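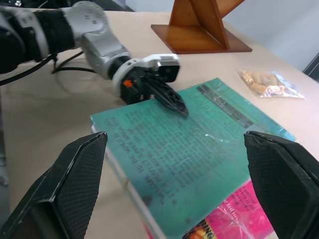

Frequently Asked Questions

I get a lot of the same emails about the mail-order book swap, so I finally sat down one evening and typed up my answers. If yours isn't covered, write to me and I'll get to it (mornings are best, I'm useless after supper).

How does the swap work?

You send me a list of the books you want to part with, I put them on the Cotisow list, and when somebody picks one you mail it straight to them. You get one credit per book. Spend the credit on anything else on the list. That's the whole system, and it's been the same since we started with a shoebox of index cards!

Does it cost anything to join?

The yearly fee is $22. It pays for the website and the printed list, which goes out every December to people who'd rather read on paper. Postage is on the sender.

How many members are there?

We're at 582 right now. Most are in the Midwest, but we've got a nice little cluster in Maine thanks to Jean Innes, who has talked half her street into it.

Is one credit always one book?

Yes, with one exception. Anything over 900 pages is worth two, because mailing a brick costs what mailing a brick costs. I do check the page count, so please don't add in the blank ones at the back.

What condition do the books have to be in?

Readable, clean and all there. I don't mind a cracked spine or somebody's name inside the cover, and I'm kind of fond of old gift inscriptions. No mildew, please. If you open it and it smells like a basement, it's not for us. Underlining is fine if you mention it in your listing. Highlighter is where people start to grumble, so mention that twice.

Can I list textbooks?

I used to say yes to everything and ended up with eleven accounting manuals that sat there forever. Now I take history, science and language books of any age, and skip the test prep.

What about cookbooks?

Oh, please do! They go faster than anything else, stains and all. Tracey Fothergill once listed a box of church cookbooks before breakfast and they were gone by lunch.

How should I pack a book?

I wrap mine in a plastic bag first and then brown paper, with a piece of cardboard on each side for paperbacks. Padded envelopes are okay for small ones. Hardcovers do better in a box, and if it slides around when you shake it, stuff in more newspaper.

How long do I have to mail it?

Five days from when you get the request. If you're traveling, tell me and I'll pause your list. I won't ask where you're going (okay, I might).

My book never showed up. Now what?

Give it three weeks, since the slow book rate can be very slow. After that, let me know and I'll put your credit back. The sender keeps theirs too, as long as they have a receipt.

Can I give my credits away?

Sure. Just send me both names. You can hold up to 70 credits at a time, and past that I'll start nagging you to order something.

Do you take books in other languages?

Yes, and I wish we had more. Spanish and German move pretty well. List the title the way it's printed and add a line in English so the rest of us can wonder about it.

How do I quit?

Email me and I'll take your books off the list the same day. Use up your credits first, though!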